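Right, a few people asked after my last post how you end up standing on a stage telling strangers to swing their partners, so this is going to be a long thread about calling ceilidhs. Get a brew.

For anyone who's never been to one: a ceilidh (kay-lee, and yes I said it wrong for years) is a dance where you don't need to know the dances. There's a band, and there's a caller who explains each one and then shouts the moves in time with the music. I'm the one shouting.

I started in July a few years back, at a wedding in Onley, when the caller got stuck on a train and the bride remembered I'd once been to a dance weekend. ONE dance weekend. I knew four dances and I was wearing the wrong shoes.

I called all four of them. Then I called them again in a different order. I don't think the bride's family noticed but the fiddle player certainly did, and he brings it up every time I see him.

After that I thought I'd better learn to do it properly, so I rang Bhupendra Sachdeva, who'd been calling for donkey's years and had a reputation for getting absolutely anybody round a dance floor. He said come and carry my speakers and keep your ears open. So I carried his speakers for most of a year.

First thing I learned from him: talk less. I used to explain the whole dance, start to finish, with little jokes. By the time I'd got to the end they'd forgotten the beginning and somebody had gone to the loo.

His version was: get them in the shape, walk the first bit, walk the second bit, stop talking, start the band. If it's gone wrong by the second time through, sing out the move a bit earlier and it usually mends itself.

Earlier is the big one, by the way. You have to say the move BEFORE the music it goes with. If you say "circle left" on the beat where they should be circling left, they're already late. I practised this in the car with a CD, calling to an empty passenger seat at traffic lights. I've been seen.

Second thing: the words. "Gents" and "ladies" used to be how everybody did it and plenty still do. I mostly say ones and twos, or left-hand person and right-hand person, as half the couples at any dance are two aunties or a dad and a six-year-old. It takes a couple of evenings to retrain your mouth and then it's no bother.

Third thing: know your floor. Carpet is horrible. You can't slide, you can't spin, and everyone's knees ache by the interval. Sprung wood is heaven. Concrete with lino on top is what you generally get.

And get there early enough to walk up and down it. I pace it out while the band's faffing with cables. How many long sets will fit? Is there a pillar? (There is always a pillar.) Where's the bar, and will people coming back from it with drinks walk straight through my bottom set?

Now, cards. Every caller has a box of cards with the dances written on them and everyone thinks their own system is the only sane one. Mine are index cards, one dance each, with the shape in the top corner and the number of bars down the side.

There are 233 dances in my box and I use maybe a tenth of them. The rest are in there because I was once very excited about them at midnight.

The ones I do use have gone soft at the edges. There's a card for a dance called the Firico Reel with so much candle wax on it that I can only read the first half, but by now my feet know the rest.

Someone's going to ask so: the Firico Reel is a longways dance for four couples, lots of arches, and a bit where the top couple gallop down the middle and back. Children go mad for it. Adults go mad for it too but they need a sit down.

Picking the running order is the bit I enjoy most, I could do it all day. You want something dead easy to start, in a big circle, so that nobody has to commit to a set or worry about being top couple. Then something where they change partners, which gets everyone giggling. Then you can risk lines.

Never put two galloping dances next to each other. I did that at a harvest supper. They'd all just eaten crumble. Enough said.

Save a waltz for the end, and let the band choose the tune. They've been watching the room all night from the same side you have and they'll know what's wanted.

Speaking of bands. The one I work with most is called Innes (fiddle, melodeon, guitar, and a drummer when he's free) and the thing I love about them is they watch me. If I hold my arm up they know it's once more through and stop. With some bands you can wave till your shoulder drops off.

If you're starting out, please talk to your band before the first dance. Ask what they like playing. Say "thirty-twos, jigs, six times" and you'll sound like you know what you're doing, even if your hands are sweating so much you've smudged your cards.

Also agree who starts and who stops. We once had a lovely, long, confused silence at a sixtieth birthday while I waited for them and they waited for me and a man at the back shouted "is it broken?"

OK, the question I get asked the most: what do you do when people won't get up? I used to plead. Pleading is awful, it makes the whole room look at its shoes. What I do now is start the music and go down among them with the mic and hold my hand out to whoever's tapping a foot. One foot-tapper brings three mates.

And then there's the OTHER problem, the one I wasn't ready for at all, where they do get up but they all huddle as far away from the caller as they can possibly get.

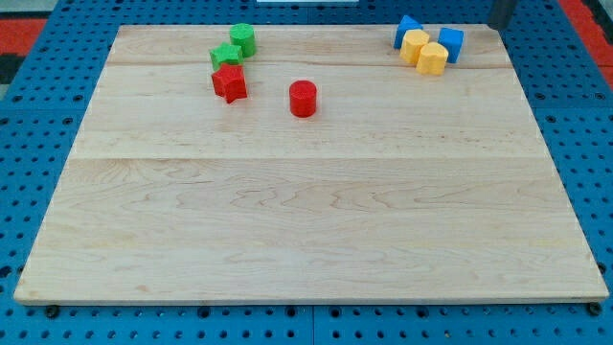 Every caller I know moans about this and every caller has a different cure. You ask for a nice big circle and you get a knot of people jammed up by the back wall, elbows in each other's ribs. Think of the wood there as the dance floor, with me standing at the near edge. All the reds and greens and blues and yellows are up in the far half and there's this whole lovely stretch of bare board in front of me with not one dancer on it! I could weep. You can't do a gallop in that. You can't even do a decent swing without taking out somebody's nan.

Bhupendra's cure was to walk to the far end himself and call the first dance from there, and then stroll back to the stage during the clapping, and they'd sort of drift along with him. I've tried it and it does work, if your mic lead's long enough. Mine wasn't. I've got a wireless one now.

My own cure is "everybody hold hands and take six big steps towards me". It's a bit primary school but they do it. If it's a really shy lot I say four, and then four more.

The biggest one I've ever called had 151 dancers, in a sports hall, for a charity do. From the stage it looked like the sea. I had no idea how to keep that many people together so I did everything in big circles, one inside the other, and just prayed. We raised £741 for the hospice and I lost my voice till the following week.

The smallest was five people in a barn and a dog. It rained like you wouldn't believe. We did dances for two couples and took it in turns to sit out with the dog, and I think of that evening more often than I do the big one.

Kit, quickly, as people have asked. A Plado headset mic if you like having your hands free, though I can't get on with them and went back to a plain handheld. Spare batteries. A bottle of water with a lid that SHUTS. Flat shoes. Throat sweets, but not the menthol sort, they dry me right out.

Don't buy a big PA to start with. Most bands will let you plug into theirs if you ask nicely and help carry it to the van after.

If you fancy having a go at calling, most folk clubs will let a beginner do one dance in the middle of an evening. Pick the easiest dance you know. Pick one easier than that. Dance it yourself a few times first, from different places in the set, so you know what it feels like to be the bottom couple wondering what on earth's going on.

And go and dance to other callers! I still do. I stand in the line and pinch all their best phrases. "Find your partner, or find a better one" is stolen, and so is nearly everything else I say into a microphone.

We're at the hall in Onley next on 30th March, doors at seven, first dance half past. Beginners very welcome, bring a drink and a plate of something. If you come in and see everyone squashed up at the back, do me a favour and stand at the front.

Will answer questions below when I've had my tea. Yes, I will post the Firico Reel instructions, I just need to scrape the wax off first.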